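Acceptance 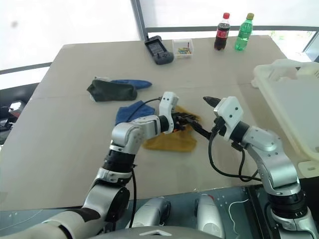
Omolara Okonkwo had budgeted two days for the review of the Stuvine folding cell and was at the end of the second. The purchase order from Bultstead Linen Services ran to one page. The acceptance protocol, which she had written herself, ran to 32. Section one covered delivery, power and anchoring. Section two covered the fold. The vendor had asked for a clean table in section two, and she had declined, on the grounds that Bultstead did not own a clean table. The unit was therefore working on a mustard-yellow cloth with two bottles of soda standing at the far edge, a tub of small colored pieces beside them, and a white basket at the right. The protocol called this "representative clutter." The vendor's engineer, Bello Osagie, called it the picnic.

"Both grippers over the cloth," he said. "It's looking for the corner."

"I can see where they are. How long does it look?"

"Until it's confident."

She wrote down the time.

The Stuvine was sold as a kit. Two arms, one base, one license, and a service plan in three grades. The middle grade included a technician on site within 46 hours, a number that had puzzled her until she found out that Stuvine's competitor offered 48. The arms themselves were bought in. What Stuvine made was the software, and what the software made was decisions about fabric, at a rate the brochure gave as 343 pieces per shift. The brochure did not give the length of the shift.

"Eight hours," Bello said, when she asked.

"With a break?"

"It doesn't take a break."

"It took one this morning."

"That was a recalibration."

She entered it under downtime. He watched her do it and did not object. He had been sent by the Wostine office, where he had worked for five years, and had the patience of a man paid by the day. He drank his coffee standing. When the unit dropped a cloth he said "good" under his breath, and it took her until the afternoon to understand that he meant the recovery and not the drop.

Her manager, Margit Sjöberg, called at four.

"Does it fold?"

"It folds towels. It folds napkins if they're dry. On fitted sheets it stops and asks for assistance."

"So does everyone," Margit said. "What's the failure rate?"

"5 in the last hundred. Three were the same cloth."

"What's wrong with the cloth?"

"Nothing. It has a label on two sides."

Margit thought about that. Behind her Omolara could hear the plant, the tunnel washers going through their cycle and somebody shouting for a cart.

"Atieno wants to know if it can start in December," Margit said.

Atieno Rugemalira ran the night line. She had eleven positions and seven people, and she had stopped asking for people in the spring. She had asked for the Stuvine by name, from a trade magazine, with the page torn out and stapled to the request.

"It can start when it passes," Omolara said.

"Will it pass?"

"I have section three to do."

Section three was the interruption test. The operator pulls the cloth away during a fold, and the unit has to stop, release and return to its ready position without touching the operator or anything else on the table. Omolara put on the gloves. Bello moved over to the stop button, as the protocol required, and rested his palm beside it.

She waited for the fold to begin, reached in from the side, took hold of the hem and pulled.

The arms stopped. The pull continued for a moment, since one gripper still had its corner, and she felt the cloth go tight. It was not a strong hold. She had expected something like a clamp, and it was closer to a child holding on to a sleeve. Then the fingers opened and she had the whole cloth in her hand.

"Release time?" she said.

He read it off the laptop – under the limit, with a little left over. She wrote it down and initialed it. He initialed it next to her.

"Again?" he said.

"Nine more."

On the sixth pull the gripper let go before she had any tension at all. On the seventh it did the same. She looked at Bello.

"Does it learn during the test?"

"It adapts its grip to the load."

"That isn't in the specification."

"It's in the release notes."

She asked for the release notes. He sent them to her and she read all of them, sitting on an upturned crate with the cloth across her knees, while the unit waited in its ready position. The feature was on the last page, between a corrected typo and a change to the Norwegian menu.

She opened the protocol, went to the table for section three, and found no column for it. She added one. Then she got up, laid the cloth back on the table and asked him to clear the memory so they could start again from one.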